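The Tarurau Gauge

The tide gauge at Tarurau was installed in 1917 and had been read by hand every morning since. Karim Alaoui took over the readings in April. The handover consisted of a key, a pencil on a string and a ledger with 200 ruled pages, most of them full.

The procedure was simple. At 10 he walked out along the jetty, unlocked the hut, lifted the cover from the float well and read the staff to the nearest quarter inch. He wrote the figure in the left column and his initial in the right. The center column was for remarks. His predecessor, Mahrous, had made one remark in all his years of service, and it said "gull."

In the third week Karim found the discrepancy. The ledger gave the benchmark as a brass bolt set in the seawall, and the height of the bolt above the zero of the staff was written inside the front cover. He measured it twice with a steel tape. The bolt was lower than the book said by more than an inch. 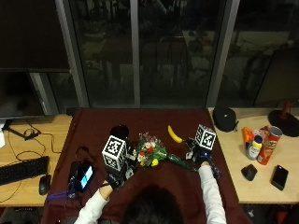
He wrote to the survey office. Jerell answered on office paper, reference 2625, and asked which had moved, the bolt or the staff. Karim replied that he had only the one to measure against the other. Jerell asked him to continue the readings and make no correction.

He continued. The wind went around to the north, and the float stuck in its guides and had to be freed with oil. He noted the oil. He noted the time the supply boat Grindance passed the jetty, as her wake disturbed the well for several minutes.

In the evenings he went back through the old pages and plotted them on the reverse of a chart. The line was level for years. Then it stepped down, in a single night, and was level again -- the same inch, a little over. He found the date of the step and turned to the page.

The figure was in the left column. The initial was in the right. In the center, in Mahrous's small upright hand, was the word "gull."

Karim sharpened the pencil, copied the entry exactly, and put it in an envelope for Jerell.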